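I grew up in a house where you did not eat on Fridays until the sun was down, and where my grandmother could tell from the hallway if you'd been in the cracker tin. So when I say I have opinions about religious fasting, please understand they were formed on an empty stomach.

What set me off this week was a flyer. Our congregation in Drelville is starting another season of prayer and fasting, and the flyer had a sign-up sheet stapled to it. Name, phone number, which days you'll be fasting, and whether you're doing water only or "partial." There's a column for initials! You initial it when you've finished your day, and it hangs in the entry hall next to the coat hooks for anybody walking in to read.

I stood there with my coat half off and got madder than I've been in a church building for a long while.

I know the people who put it up and I like them. Valdir Vieira has led the Wednesday prayer group for 16 years, and he has sat in more hospital waiting rooms with other people's families than anyone I know. When I grumbled at him he told me, very patiently, that folks had been asking for something to keep them on track. They start strong on Monday and by lunchtime they're standing at the refrigerator. A list helps. Knowing other people are going hungry the same day helps even more. I believe him about that, I really do. 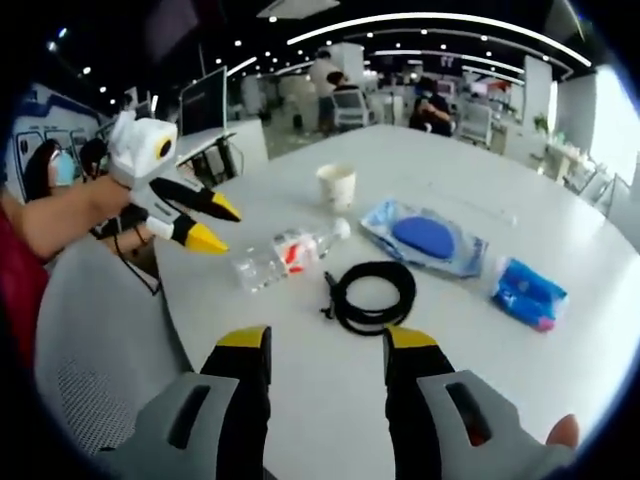

But there's that passage in Matthew, and I can't get around it. When you fast, wash your face. Don't go around looking gloomy so that everyone can tell. Your Father sees what is done in secret. I've heard it preached every year of my life, usually in the weeks before Easter, and usually by somebody who then reads out the schedule for the church fast. We all nod and reach for a pen.

My grandmother never told us she was fasting. We worked it out, of course, the way kids work out everything – she'd serve the plates and then find a reason to be at the sink. If you asked her she said she'd eaten earlier. I used to think that was a lie, and it bothered me a good deal when I was ten and very strict about lies. Now I think she was trying as hard as she could to obey the verse in a kitchen with seven people in it.

Put her name on a sheet with a box to initial and I think she'd have quit the church. Or she'd have left the box blank, fasted anyway, and let everybody wonder about her.

And people do wonder, which is my other trouble with it. Last November we had the same kind of list, only smaller, and a woman I won't name had signed up for 4 days and initialed one. She was diabetic. She hadn't told anyone because it was her own business, and she'd signed because the pen was in front of her and there was a line behind her. Then somebody asked her at coffee hour, kindly, how her fast was going. She didn't come back until after Christmas. I took her some soup and we talked about everything except that.

I brought this up at our potluck (yes, I see the irony) and got an earful from both directions. Shufen Pan, who came to us from a much bigger church out in Ikstead, thinks I'm being precious. Her old congregation broke the fast together every evening, everyone in one room, and she says it was the closest she has ever felt to other believers. Nobody there could have kept it secret, and why would they want to? The people of Nineveh fasted as a whole city. Esther asked everybody she could reach. Joel says blow the trumpet and call the assembly. She had the verses ready, and I was holding a deviled egg, so she had me at a disadvantage.

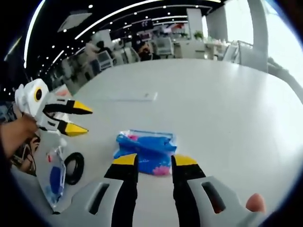

I've been chewing on what she said all week, and I'll give her most of it. There is a kind of fasting that belongs to a whole people. When something terrible has happened in a town, or something terrible is coming, going without together says a thing that can't be said alone in your bedroom. My Muslim neighbors on Furtado Street do it for a month, and nobody thinks they're showing off. The whole block knows, and the whole block smells the cooking at sundown, and I have gained weight from their generosity.

What they don't have, as far as I've ever seen, is a clipboard. They start together and stop together, and if somebody's sick or expecting a baby or on the road, there are long-standing allowances for that. My neighbor told me she'd think it very rude to ask a grown woman why she was having lunch.

So maybe my quarrel is smaller than I thought when I was standing by the coat hooks. Call the fast, by all means. Ring the bell, name the days, tell us what we're praying about, and have us all in on Sunday night to break bread. I'll bring the rice. Just don't ask me to account for my Tuesday in blue ink.

The other thing I'd like, while I'm making requests, is more talk from the front about what fasting is for. I hear a lot about results. We fast and the job comes through, we fast and the scan is clear. I've prayed those prayers and I'll pray them again, but it makes me uneasy when hunger gets talked about as if it were a coin you feed into something. Isaiah has God getting downright short with people over this. They've gone without, they've bowed their heads, and they want to know why he hasn't noticed. And the answer is to go share your bread with the hungry and bring the poor into your house.

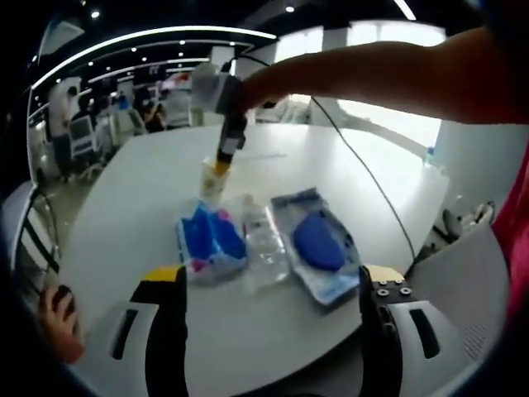 Page last changed: 23rd May

We could do that part with a list, now that I think of it. Put up a sheet for groceries. Whatever you would have spent on the meals you skipped, write down a bag of beans or a carton of milk, no names, and leave it by the side door. I suggested this to Valdir and he didn't say no. He said he'd pray on it, and from him that can mean several things.

Meanwhile I'll be fasting, or I won't. I've washed my face and I'm not telling you which days.

Comments

Tarcísio Xavier
I'm one of the people who asked for the list. I live alone and I've never once made it through a whole day without somebody else knowing about it. I don't feel proud when I initial the box, I feel relieved. Please don't take it down on my account or anybody's.

Anderson Arruda
We tried the grocery idea at my church. Kept it up for 5 weeks and the side hall was full to the windowsills. Get a dolly before you start and pick someone with a truck.

Sebastião Miranda
The verse says "when you fast," so he's taking it for granted that we do. I wish you'd spent a paragraph on the people who don't fast at all, list or no list. Good piece otherwise.

Shufen Pan
For the record it was two deviled eggs. I still think you're wrong about the clipboard but I'll sign up for the rice.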